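Print this ticket | E-mail this ticket

Ticket 621: Orbit predictions for Minja drift late after element set import

Product: Flastero ground station scheduler
Component: Pass prediction
Status: Resolved, workaround documented
Opened: June 4, 2024
Assigned to: Remedios Urquijo

Reported problem

The Birninico station reports that passes of the Minja cubesat are predicted early. The antenna reaches the start azimuth on schedule, but the receiver does not lock until 20 seconds after the predicted acquisition of signal. Loss of signal is late by the same amount. Passes of every other satellite on the station's list are on time. The operator has restarted the scheduler and re-entered the station coordinates with no change.

Log

Entry 1. Requested the prediction log, the station configuration file and the element file in use. All received. Station latitude, longitude and altitude match the site survey. The horizon mask is loaded and has no gaps.

Entry 2. Checked the system clock. The station runs a time server disciplined by a GPS receiver, and the offset in the log stays under a millisecond for the whole period. Clock error ruled out. A clock fault would also have shifted all satellites, and only one is affected.

Entry 3. Compared the Minja elements in the scheduler database with the file the operator supplied. The epoch in the database is older than the epoch in the file. The import log shows the newer set was read and then discarded with the message "duplicate object, kept existing." The scheduler has been propagating the old set since the last accepted import.

Entry 4. Reproduced on the Bronness test bench. Loaded the old set, then imported the operator's file. Same message, same result. Deleted the Minja record by hand, imported again, and the new set was accepted. Predicted acquisition moved later and now agrees with the times the operator logged at the receiver. 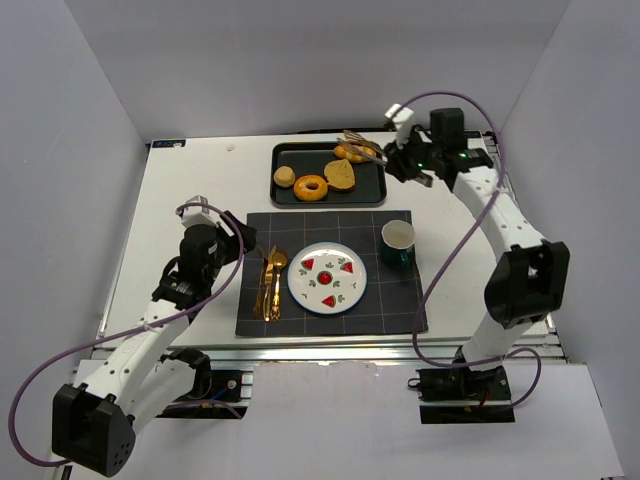
Entry 5. Looked at why the import treats the new set as a duplicate. The importer matches on catalog number and then compares epochs. The epoch field in a two-line set holds a two-digit year followed by the day of the year and a fraction. The existing record has its day field stored without padding, as a result of a manual edit made in September. The comparison is done on text, so the unpadded day sorts as later than any day in the new file. The importer concludes that the stored set is the more recent one and keeps it.

Entry 6. Asked the operator whether records had been edited by hand. Confirmed. The launch provider's first set for Minja was typed in from a printed sheet before the object had a settled catalog number, and the number was corrected later in the same editor. No other record on the station was created this way.

Entry 7. Ran a check over the full station database, 288 records. Minja is the only one with an unpadded day field.

Cause

Text comparison of epoch fields in the importer, combined with an editor that does not pad the day of year on save. Neither fault shows up alone.

Workaround

1. Stop the scheduler. Do not do this during a pass.
2. Export the database to a backup file.
3. Open the object editor, select the affected satellite and delete the record. Transmitter frequencies are kept in a separate table and are not removed.
4. Import the current element file.
5. Check that the import log reads "object added" for the satellite.
6. Start the scheduler and rebuild the pass list. Passes already queued keep their old times until the list is rebuilt.

Results at the station

The operator applied the workaround and tracked 5 passes. Receiver lock was within one second of prediction on each. Doppler correction, which had been leaving the signal at the edge of the passband near closest approach, is centered again. Telemetry frames missing from the earlier passes cannot be recovered from the station. The operator will request a replay from the onboard recorder at the next commanding window.

Follow-up

A change request has been filed to convert epochs to a numeric date before comparison and to pad the day field in the editor. Until it is released, sites should not type element sets in by hand. If there is no other way, enter the day of year with three digits, leading zeros included.

The "duplicate object" message will also be changed to print both epochs. The current wording gives the operator no means of seeing that an old set was kept.

Reporter agreed to close. Reopen under the same number if the offset returns after a later import.

R. Urquijo

Related tickets
Rotator stalls at north crossing on high-elevation passes
Pass list empty after horizon mask update
Doppler correction applied twice on uplink
Element import fails on files with blank last line
Two satellites in conflict, lower priority pass scheduled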